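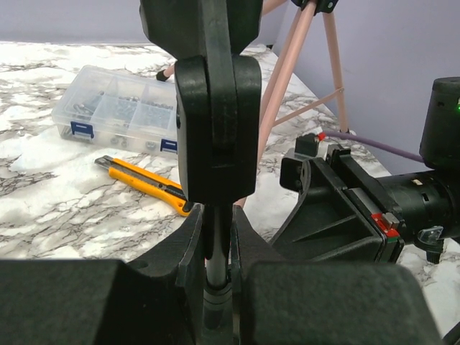

About Varghese Bench Supply

Varghese Bench Supply sorts, packs and ships small hardware for repair benches, school workshops and home tool drawers. The company was founded in Tenley by Senthil Ramasamy and still operates from a single location. Current stock covers 592 line items, of which 253 are fasteners.

What we supply

Screws, nuts and washers are sold by the piece or in packs of 50. Mixed assortments are supplied in clear plastic compartment boxes with latching lids, so that contents can be checked with the lid closed. Machine screws are grouped by thread first and length second. Washers are grouped by inside diameter. Metric and inch sizes are never placed in the same box.

The Hirmont assortment is our standard box for general repair work. The Prultudow assortment covers smaller threads and is intended for electronics housings, hinges and camera supports. Refill packs for both carry the same compartment numbers as the original box.

We also stock a short range of hand tools: utility knives, replacement blades, hex keys and nut drivers. Knives with a rubber grip strip are available on request. Blades ship separately from handles.

How orders are handled

Each order is picked from the drawer, checked against a thread gauge and bagged by size. Loose pieces are weighed — counting by hand is used only for lots under 23 pieces. Box labels show thread, length, head type and finish. Substitutions are not made without written agreement from the customer.

Custom boxes

Customers may submit their own compartment layout. Send a parts list with quantities and the interior height required for the longest item. Dividers are fixed after layout approval and cannot be moved later.

The parts list on this site was last revised 21 April 2018.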